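Home | Features | Workshops | Projects | Letters | Subscribe

An arm for the end bench

The shared workshop at Drarwood is a single-storey brick unit behind a tyre fitter. It has a lathe, two pillar drills, a laser cutter that works in dry weather, and a long bench under the back windows. The arm lives at the far end of that bench, bolted to a steel plate that used to be a drain cover.

Yetunde Olaniyan started building it in December, after a job mending sewing machines left her with a drawer full of small motors. None of those motors ended up in the finished arm. They were too weak, and the gearboxes had too much play. She bought six better ones second-hand from a closing-down sale in Feltness and had the drawer emptied by the members' swap table.

The first version could lift 40 grams. Above that, the shoulder sagged and the belt skipped. She recut the upper arm from aluminium tube, which saved weight, and moved the elbow motor back to the shoulder. The printed parts were redone as well. There are 134 of them if you include the cable clips, and she has kept a bag of the failures for testing glue.

Kanini Mfaume came in on the software. He had been using the workshop to build a canoe, and the canoe was waiting for varnish. His view was that the arm should be run on a screen first and on the bench second. The two had already lost one gripper when a wrong sign in the code drove it straight down into the plate.

"I didn't want to print another one every time I made a typing mistake," he says. "A computer will let you hit the table all day."

So there are now two arms. The real one has a gripper with two flat fingers, driven by one motor and a pair of short racks. The simulated one has a gripper of the same general kind, set in a made-up room with coloured walls. Mfaume began with a plain grey floor and nothing else, and found that the view from the wrist told him very little, as every direction looked alike. With different colours on the walls he can tell at a glance which way the wrist has turned.

Getting the two arms to agree took most of the spring. The simulated joints had no friction to begin with, so anything tuned on the screen was sluggish on the bench. Olaniyan measured each real joint with a luggage scale and a ruler and wrote the results on masking tape stuck to the arm itself. The tape is still there. After 17 rounds of changes the real wrist stops within 3 mm of where it is sent, and she is content to leave it at that for now.

The control box is an Ogbonna board in an old cash tin, with the emergency stop on the lid. A second stop button hangs on a cable at the other end of the bench – a rule of the workshop for anything that moves by itself.

The next job is picking things up without being told exactly where they are. Mfaume is working on the approach, with the fingers held open and the wrist coming in at a slant. He runs each attempt on the screen and keeps the ones worth trying on the bench. Olaniyan, meanwhile, is making rubber pads for the real fingertips from a bicycle inner tube.

They plan to take the arm to the Starnthorpe makers' day if the base can be made to fit in her car. The simulation will go along on a laptop, wrist view and all.
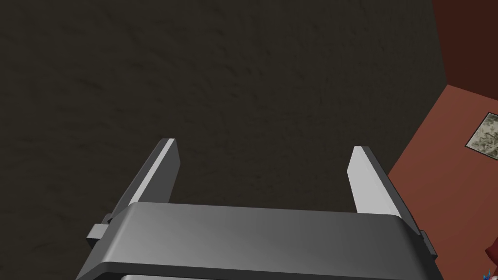
Reader comments

benchvice_bob
Did you try steel-cored belts before moving the elbow motor? I had the same skipping on mine and that cured it.

Yetunde O.
We did, on the shoulder. Better, but the arm was still too heavy at the far end.

marlpit
What is the total cost so far? I have a drawer of sewing machine motors too and was about to start.

K. Mfaume
Haven't added it up. Don't use the sewing machine motors.

tansy_w
Would like to see the joint measurements if the tape can be photographed. And how is the canoe?

Last updated: 11/06/2025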